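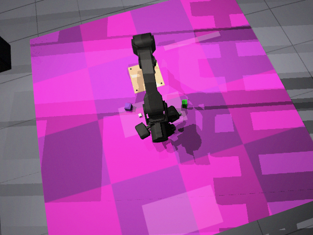 Chapter 4
Sleep and the School Day

When I was in tenth grade in Lornville, my first class started at 7:20, and I can tell you almost nothing about it. It was chemistry, I think. I sat by the radiator, I propped my chin on my fist, and I woke up when the bell rang. My teachers thought I was lazy (my mother did too, for a while!).

Years later I went back to the same district to ask students how they slept. We handed out sleep diaries in May and got 3,963 nights written up, some in great detail, some with just "bad" scrawled across the page. I still love reading them. One girl kept track of her little brother's snoring through the wall.

So this chapter is about teenagers and sleep. We'll start with the body clock and why it shifts later during puberty, which means a 15-year-old told to go to bed at nine may just lie there staring at the ceiling. Then we'll get into naps, screens, and what happens to memory after a short night.

Before you read on, try keeping a diary of your own for a week. Write down when you turned off the light, when you got up, and how you felt at lunch. Masanobu Yagi's chart on page 100 gives you a simple layout to copy. Keep it handy, we'll use it again in Section 4.2.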